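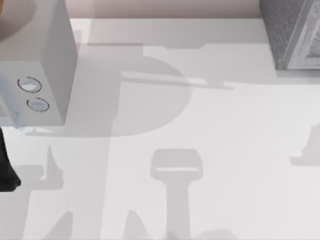

Robots at Bruswood: your questions answered

Updated 11/24/20

Since Cloltisance announced that two-armed robots are coming to the Bruswood packing hall, we've had a lovely big pile of questions from staff. Keep them coming!

Will I lose my job?
No posts are being cut as part of this project. All 314 people at Bruswood stay on, and the robots take over the dullest part of the shift -- picking up cans and putting them where they need to go, hour after hour.

So what will I be doing instead?
That depends on your line. On Florent, our first line to change over, 4 packers are training as cell leads. They'll set up each run, check the finished trays and step in when something gets stuck. The rest of the team moves to mixed orders, where every box is different and people are still miles better than any machine.

How does a robot learn our jobs?
Most of it happens in simulation first, and this is the bit we love! The worktop, the arms and the things to be handled are all built on a computer, so a gripper can reach for a can and miss it as often as it likes without denting anything.
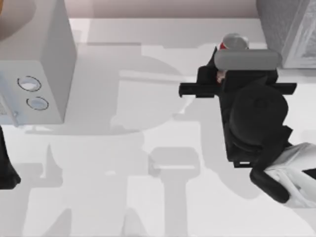

Once a task goes well on screen, it moves to the test bench, and packers get to say what's wrong with it. Please do say. The people who have done a job for years spot things the software team never would, like the way a lid catches when you come at it from the side.

Do I need to be good with computers?
Not at all. If you can use the stock scanner, you can use the cell screen. Training takes about 3 days and it's all paid, in normal hours.

Is it safe to work next to one?
Each cell has a marked floor area and a stop button on both sides. Anyone can press stop, at any time, and you won't be asked to justify it.

Will my pay or shifts change?
Shifts stay as they are. Cell leads go up one pay grade from the day they finish training.

When does the next line change over?
Rusu line follows in May. Sign-up sheets for training are in the canteen -- put your name down even if you're only curious, and you can swap or drop out later.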